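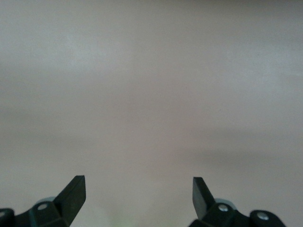

Rosemarie Hollmann asked us, after reading the first draft of our budget, why we had put a price next to the arm and none next to the fingertips, when it was the fingertips we would be replacing all year. She was right to ask, and her comment changed the order of this whole report. We had spent most of the term comparing arms, and our section on everything that bolts to the end of one was four lines long. What follows is the second version, and I think it is a good deal more useful for whoever inherits our bench (hello, and good luck with the lock on the supply cabinet).

Equipment Plan for the Pirkley Teaching Bench
Student project report, 26 June 2026

What we were asked to do

The Pirkley lab wants a second manipulation bench ready for the new students who arrive in August. Our group was given the job of planning the purchase: what to buy, in what order, and what to set aside for parts and repairs over the first year. We were not asked to design anything new. The existing bench works well enough, and the plan from the beginning was to buy a near copy of it, with changes only where the people who use it every day had a complaint worth listening to.

We talked to the students on the current bench, read back through the repair notebook, and asked for quotes from two suppliers, Skira and Rowlands. I should say that both were very patient with us. Our first emails were long and not very clear, and we had to write again to ask for the same things in a more sensible way.

The arm

I will keep this part short, as it took the most time and changed the least. The department has a price agreement that covers the arm, so its cost comes out of the main equipment account and doesn't touch our budget at all. We looked at a larger model anyway, mostly out of curiosity, and decided against it. The bench is not deep, and a longer reach would mostly mean a longer reach into the wall behind it. The model we already have is also the one our teaching notes are written for, and rewriting the notes over the summer did not appeal to anyone.

The gripper and fingers

Most of our own money goes here. The current gripper uses two black fingers with flat tips, held in brackets with small screws. The tips are the part that meets the table when somebody sets a height wrong, and in a teaching lab somebody sets a height wrong fairly often. I did it myself in my first week and I remember the sound very well.

Rowlands sells the fingers as complete assemblies only, bracket and all. Skira will sell the tips by themselves. For a single bench bought once, the Rowlands assembly looked like the better deal, and our first draft recommended it. Once we followed Rosemarie's advice and planned for a year of use, the answer flipped. A worn tip should not mean buying a new bracket, and the repair notebook has plenty of worn tips in it and only one bent bracket.

Our recommendation is therefore a Skira gripper with its standard fingers, plus spare tips and a bag of spare screws. The screws sound silly in a budget, I know. They are tiny, they roll under things, and on the current bench a lost one has held up an afternoon's work more than once.

The camera

The wrist camera gets its own line, because we nearly forgot it. The students we spoke to are fond of having a view from so close to the fingers, and several of the practice tasks depend on it. They also asked for some thought about what that view contains when nothing is being picked up. A plain, pale surface gives a beginner very little to judge distance by, and it is easy to bring the tips down farther than you meant to. We have added a printed mat with a simple grid to the list. It costs less than one spare tip - a very cheap way to save a few of them, if it works as we hope.

The budget

Our allowance was $430 for consumables, accessories and spares, with the gripper itself paid for under the same agreement as the arm. The figures below use the Skira quote, including delivery.

Spare fingertips, one year's supply: $247
Printed mat, spare screws and a small hex key set: $53
Held back for repairs: the remaining $130

We went back and forth on the amount held back. One of us wanted to spend it right away on a padded case for the gripper, and I have some sympathy with that, having carried the present one across campus wrapped in a sweater. In the end we felt that a bench with no repair money is a bench that stops in the middle of a semester, and the case can wait until spring.

Training software

Zoltivance is the scheduling and logging tool the lab already uses, and the license covers the second bench with no extra charge. The one thing we would ask is that tip changes be logged there from the first day. The paper notebook was a wonderful thing to read but a hard thing to plan from. Some entries have no dates, and one page is mostly about a sandwich.

Order of purchase

The arm and gripper should be ordered first, together, so that the mounting pattern can be checked against the flange before either box is put away. Skira's lead time for tips was longer than we expected, so those should go in on the same day. The mat can be printed on campus whenever the bench top has been measured. Please measure it after the arm is bolted down. Our sketch shows the base in the middle, but the cable run may push it to the left.

What we would still like to know

We never got a clear answer about how long a tip lasts on harder objects. Skira offered a softer version, and Rowlands thought a softer one would wear out sooner, but neither could give us numbers for student use. If next year's group has the patience, 2 sets side by side on the two benches would make a nice small project, and we would love to hear how it goes.

Our thanks to everyone on the first bench who let us stand behind them and ask questions while they were trying to work, and to Rosemarie for reading the draft twice. The quotes from both suppliers are in the shared folder, along with the sketch of the bench top and a scan of the repair notebook.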